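The Gripper That Lives on Friction Tape and Patience

Pluldale, 19 November 2024
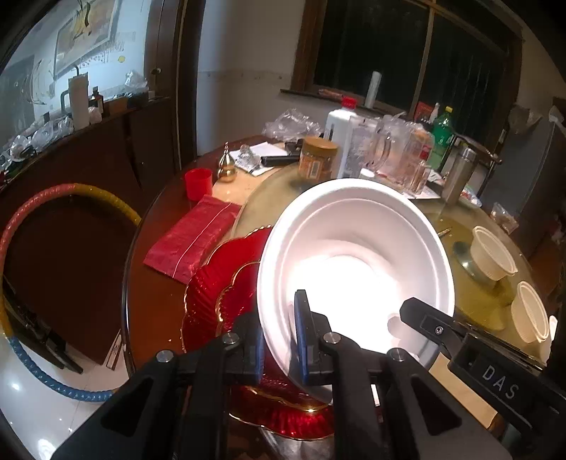
According to the technician, who asked that the shop's name be used and not the technician's own, most calls start with the customer insisting that nothing has changed. Then something has changed. Usually a screw.

The shop is Prirkano, a two-bench outfit that looks after hand-held grippers. The tool is simple enough to describe: two linkages that mirror each other, black bars, silver pins at the pivots, a blue pad on each fingertip. Keeping the two sides doing the same thing at the same time is the job.

"People think it's the electronics," the technician says. "I love it when it's the electronics. You swap a board and go to lunch. It's nearly always a pivot."

A worn pivot doesn't announce itself. One finger arrives a hair before the other, the operator learns to lean into it, and after a month the leaning feels normal. On the bench, the first check is to close the fingers on a steel gauge and look at the gap under each pad. If one side touches early, the pins on that side come out, get wiped and go back with new washers. "Dry. I'll say it again for the people who own a can of spray oil. Dry."

Bowls come up more than I expected. A thick rim has to pass between the fingers, one inside and one outside, and the pads take the load on a curve. "A flat block flatters you," the technician says. "Everybody tests on a flat block. Then they pick up something from dinner and call me."

The pads are changed on a schedule that Prirkano settled on in October, after an argument that sounds as if it is still going. The shop logs every closing cycle on its test stand, and the last set went 163 hours before it began to slide. The rule is now 100. "I wanted 120," the technician says, and leaves it there.

Fitting a pad takes about 20 minutes, most of it cleaning off old adhesive – a task the technician compares to removing a price sticker from a gift, in the car, outside the party. The screws near the tip are tightened last, by hand, with the short driver. The long driver has been hidden.

I ask what owners could do for themselves. "Five minutes with a cloth. Put it away closed. Don't lend it to Sýkora." Sýkora is the lab down the road, and a good customer.

Related
Skindine test stand: first season
Which washers we stock, and which we stopped stocking
A visit to the Pluldale parts swap

Contact | Copyright Prirkano | Back to top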